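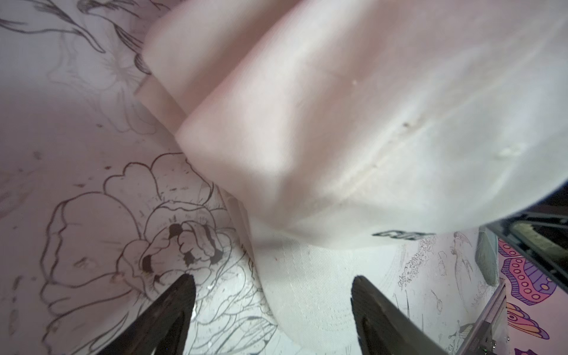

What happens to the things we give away

Most donated clothing never reaches a sales rack in the town where it was given. The thrift store on the main street in Ashby takes in more than 500 bags in a busy month, and October is the busiest, when people pull out their coats and find they own too many. The back room has two long tables and one scale, and every bag gets opened there.

Sorting is quick. A shirt is held up, turned over and checked at the collar, cuffs and underarms. Stains and broken zippers send it to the rag bin. Pilling alone does not, if the knit is still sound. Good pieces are tagged with a color for the week and go out front for 3 weeks. After that the price drops by half, and then they leave the building.

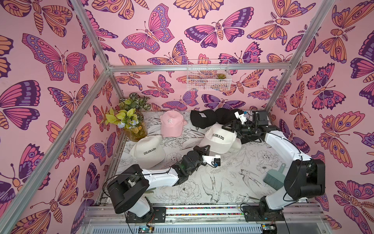
According to one longtime sorter, the hardest part of the job is the guilt people bring in with the bags. Donors want to hear that a sweater will be worn again, and often the store can't promise that.

What leaves the building is pressed into bales and sold by weight. The Ashby store sends its bales to Petex, a textile dealer that grades them again and splits them into wearable goods, wiping cloths and fiber. Fiber is the lowest grade. It gets shredded for carpet padding and car insulation, and it pays very little – some months it doesn't cover the trucking.

Hats, belts and bags follow their own path. They don't bale well, and a crushed brim is hard to bring back. The store keeps them in open bins by the register, where they sell faster than anything except children's shoes.

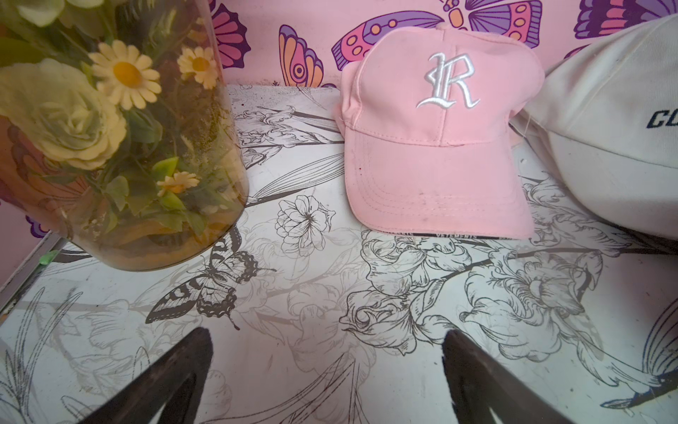

Wash it first, wrote a reader from Ellora after our last piece on thrift stores, and empty the pockets, and if you wouldn't lend it to a friend then don't drop it at the door.

The store would add a few points. Tie shoes together by the laces. Keep wet things out of the bag, as one damp towel can ruin the rest. Bring donations before 3 in the afternoon, when there are still people at the tables. Bags left outside overnight are usually thrown out.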